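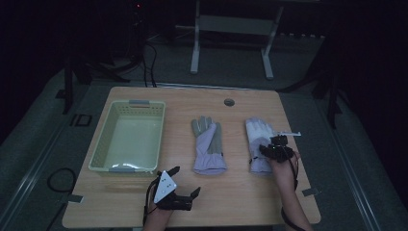 Wing-yan Hsieh told her club on the first night that a glove is harder than a brick, and by the end of this chapter you will probably agree with her! A brick keeps its shape wherever you grab it. A glove folds, slides and bunches up – and a robot that has only learned about bricks has no plan for that.

Chapter 4
Teaching by Hand

In Chapter 3 your team wrote every move as a line of code. Now you get to put the keyboard away for a while. You will hold a gripper in each hand, do the job yourself, and save each try as a recording that a robot can learn from. We love this part of the course, and most teams want to keep going long after the bell.

The class project is called Kodinden. Your job is to move two work gloves into a plastic basket, one at a time. The Bellarau club made 581 recordings of it in one term, and you will work with their files in Section 4.3.

Before you start, read the safety page and pick a partner. Then talk over these questions together:

Where would you grab a glove first – the cuff, the palm or the fingers?

What should the other hand be doing?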